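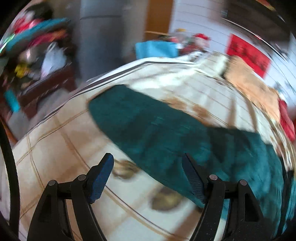 Progress report to Vivby – hand-held gripper kit review, home textiles
Period: end of February to April
Prepared by the Tudomville review desk

Where we are
Kit from Skolitz arrived complete, 2 grippers, chargers, one spare set of finger pads. Setup took a morning, mostly firmware. Floor pickup and bed work both started. Kitchen not started, moved to next period (see below).

Bedroom work is the bulk of this report. Cloths on tile, covers and throws on the bed. Quilted fabric is the one we care about most, it's what the Pietrzak comparison will be judged on and what your call asked for.

What we like so far
Pads hold quilting well at the edge. Pinch a fold, lift, lay back – fine with very little practice. Linkage feels solid, no play in the pins after 6 weeks. Balance is good for a tool this size. New operators get going inside one session.

What we don't
Thin cotton is harder. Fingers close over it and the fabric slides out the side unless you gather it first. Also the wide lens is very wide. Good for seeing the room, but fast wrist moves smear the background badly and we lose clips to it in screening. Slower pace helps. We have put that in the operator sheet, in bold.

Trigger spring is stiff. Two operators asked for breaks earlier then planned. Skolitz say a lighter spring is coming, no date given.

Working on the bed
Routine is grip at the trim, close, drag toward the foot, release. Edges with a raised or ruffled trim give the pads something to bite on. A flat comforter needs a second try more often. Large prints seem to help tracking, plain sheets less so, still need to check this properly before we put it in the final report.

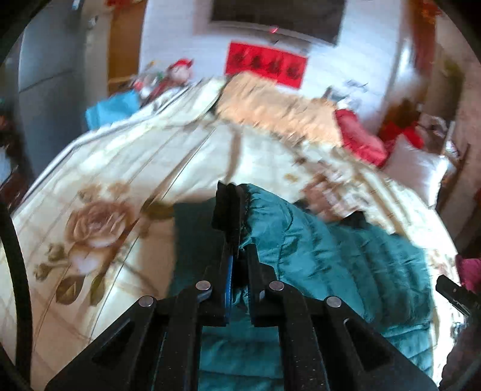 Can one operator run the kit alone for a full shift?
Not at present. With the current spring we cap sessions at 4 hours and swap hands or people after that. With the lighter spring we would expect to go longer, to be tested when it gets here.

Spend
On budget. Spare pads cost more than quoted, covered from the travel line. Receipts are in the shared folder.

Next period
– 8 more home sessions, kitchens included
– side by side with the Pietrzak unit, same fabrics, same operators
– ask Skolitz about lens options and the spring
– draft scoring table to you for comments in May

Needed from you
OK on the revised session lenght. Confirmation that kitchens can slip to next period without a formal change request.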